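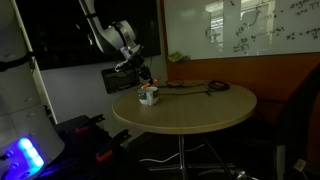
What should a first equipment budget for a robot arm include besides the arm?

The gripper, the mounting, the safety assessment, the cables and spares, the small items the arm will handle, and the staff hours to set it all up. In most plans we mark, the arm is priced to the penny and the rest is a single line called "other".

Unit notes: planning and buying for a small robot cell
Notes by Laurinda Serrano. Reading time: 2 min

1. Write the task down first
One sentence, with the object in it. "Put a marker in a mug" is a task. "Light handling" is not, and a supplier can't quote for it. Give the weight of the object, its widest and narrowest grip, and how far it travels.

2. Asking for quotes
Get 2 quotes at least, on the same specification. For the exercise we use Landeck and Charbonneau. Landeck quotes the arm and gripper together. Charbonneau quotes the arm alone and lists grippers in an appendix, so add one before you compare. Check delivery, VAT and training days on both.

3. Running costs
The Vodovport service contract in your pack is 3,936 pounds a year. Divide by 52 and put the weekly figure beside your expected hours of use. A cell used one afternoon a week may be cheaper to run on call-out charges. Show both sums.

Software licences go here too, under running costs. Pluserau charges per seat, and seats are renewed every December whether or not they were used.

4. Small items
Set aside nearly 1,000 pounds for the first year. This covers clamps, cable ties, gripper pads, spare leads, and the cups, pens and boxes used for trials. Buy trial objects in batches of the same type. If you change the mug halfway through, you will be repeating grip tests.

5. The room
Measure the table and the reach of the arm before you order. Note where the sockets are and where cables will cross the floor. Cable covers are cheap but have to be on the list. If the table has a single pedestal, ask whether it needs bracing.

Exercise: draft a one-page budget using the headings above. Hand it to Chia-jung Tse before the second seminar. Bring your working, including the quote you rejected.

Shares: 4 | Comments: 0
Contact the unit office | Copyright, course team | Back to top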